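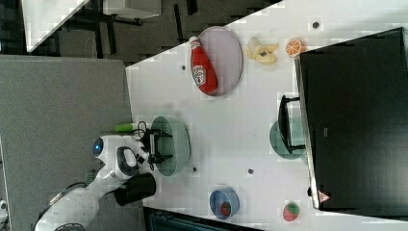 Pale green bowl on the white tabletop.

June 2025
By Thoa Bùi
4 min read

Olano stoneware bowl, pale green

I have been asked to write the page for the Olano bowl, and I said I would if I could leave out the word "artisan". So: it is a bowl. It holds 854 ml if you fill it to the rim, which you won't, because then you can't carry it. Soup for one fits, and so does a salad for one person who doesn't want much salad.

The Trịnh pottery, who make it, tell us the glaze is chip-resistant. Every pottery tells us that. We kept two of them in the shop kitchen from August until now and one has a chip on the foot ring, where it was knocked against the tap. The other is fine. Make of that what you like — I wouldn't call it resistant, I'd call it average.

Dishwasher: yes, on the ordinary programme. The leaflet also says the colour "deepens with use". I have put ours through most nights and it is the same green it was when we unpacked it. If you want a darker green, buy a darker bowl.

Microwave: yes, but the rim gets hot before the food does. Use a cloth.

Oven: the leaflet says yes and I say no. Przemysław Krajewska, who buys our tableware, lost one straight from the fridge at a fairly gentle heat. The pottery replaced it without arguing, but their reply said it should have been left to warm up first, and the leaflet doesn't mention that anywhere.

It stacks, up to a point. Four sit well. After that the pile leans, as the feet are not all ground to the same height. The Osta bowl we sell alongside it stacks better and weighs less, and I think it is the duller of the two to look at. Nevzat Tekin on our counter disagrees and has the Osta at home.

About the "limited run": the first batch was 2,000 bowls and there is already a second on order, so please don't rush on that account.

Sold singly or in a box of 10. The box works out slightly cheaper per bowl, though you should ask yourself where you are going to put them. Seconds turn up at the Notgate shop now and then, usually with a pinhole in the glaze. They are perfectly good for eating out of, and I would look there first.

Returns are accepted if the bowl is unused and still has its sticker. The sticker leaves a gummy patch when you peel it off — cooking oil shifts it, washing-up liquid doesn't.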